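Ticket: Left arm closes early on replay, teleop demos for kitchen table task
Opened Thursday by Bevan Pearce
Queue: Melton cell, hand-guided and remote teaching

Status: open (was closed by Berkent support, reopened by me)

Problem as first reported. We record demonstrations by remote control, one operator on both leader arms. On replay the left gripper shuts before it gets to the object. The operator's recorded closing command is fine. I checked it against the log, and the fingers start to move 560 ms ahead of where they should.

Berkent's first answer was "operator inconsistency, collect more demonstrations." We had 726 at that point. I asked how many more and was told 1,000 is a good number. Good for what, they didn't say. I don't see how a larger pile of episodes fixes a timing offset that is in every one of them, but Irja ran another 20 so we could say we'd tried. Same offset.

Things ruled out so far:
– Operator. Irja Hämäläinen and I both recorded, separate sessions, same result.
– Finger pads. Swapped the left set. No change.
– Network. Moved the leader arms to a wired connection. Latency dropped a little, offset stayed put.
– Hand guiding. Took the left arm through the same reach by hand with the motors slack, then replayed. The gripper closed on time.

That last one is the part support keeps skipping over. If hand-guided episodes replay correctly and remote ones don't, the arm is probably not the trouble. I'd look at how the Moschos recorder stamps the gripper channel when it comes in from the leader side. Support says the recorder "synchronizes automatically." Maybe it does. I'd like to see the raw stamps before I believe it.

Update, 2:40 p.m. Support asked for the table layout, on the theory that the left wrist view is too crowded and the operator is closing early to avoid hitting things. Left wrist view with the fingers together, kettle and its lid off to the left, the other arm over by the white pot:
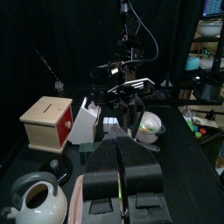 Bevan Pearce

I'll grant it's a busy table. The left fingers hide part of the white cubes from this view, and I can see somebody hesitating over that. Hesitating would make the close late, though, and ours is early. Also, crowding can't explain a shift that is the same length in every episode – people aren't that regular.

Irja's reply, pasted from chat: "I close when I see contact on the main view. I hardly look at the wrist one for the left hand."

Update, 4:15 p.m. Support now recommends the Brekik plug-in, which smooths gripper commands. Smoothing would hide the offset in the plots and leave it in the training data. Not installing it. Please don't close this ticket on the basis that I was offered it.

Next: record one remote episode with the gripper channel going straight to file, no Moschos in between, and compare. If the offset is gone I want this moved to the recorder people. If it's still there I'll say so here and look at the leader trigger.

Related tickets
Leader arm trigger sticks at half travel
Wrist view freezes when both arms record
Hand-guided episodes missing gripper force
Moschos recorder: export fails on long episodes

Contact the help desk | Copyright Berkent | Back to top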